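Speaker notes – Plain Surfaces in Shared Workrooms
Givwood facilities briefing, Balusia site, February

## Slide 1. Opening

Welcome the attendees and confirm that everyone has the handout. State that the session covers the workrooms in the Herrero building only. Storage areas and corridors fall under a separate standard.

Mention that questions will be taken after slide 4.

## Slide 2. Why the finish was changed

The former Grudutow guidance allowed each department to choose its own wall color and table finish. By the time of the last survey, the building held 12 different combinations, and repairs often could not be matched.

Under the present standard, walls are gray and tabletops are white. Both are to be smooth and matte. Read the clause number aloud (112) and pause while attendees find it.

## Slide 3. Keeping the wall clear

- Notices belong on the corridor boards. Tape and adhesive hooks are not permitted on workroom walls.
- Wall color may look different from one area to another under room lighting. Compare against the sample card before requesting paint – form 2073 requires this.
- Allow the slide to stand for a moment before continuing. The wall here is bare and gray, with the white tabletop in front of it.
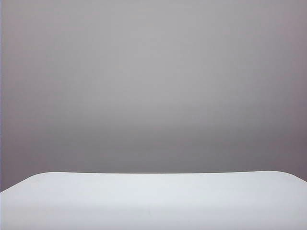 ## Slide 4. Care of tabletops

Tables are wiped with a soft cloth at the close of each working day. Abrasive pads must not be used on a matte finish.

Marks that remain after 2 cleanings should be reported to the facilities desk. Departments should not attempt to repaint or sand a tabletop themselves.

Invite questions.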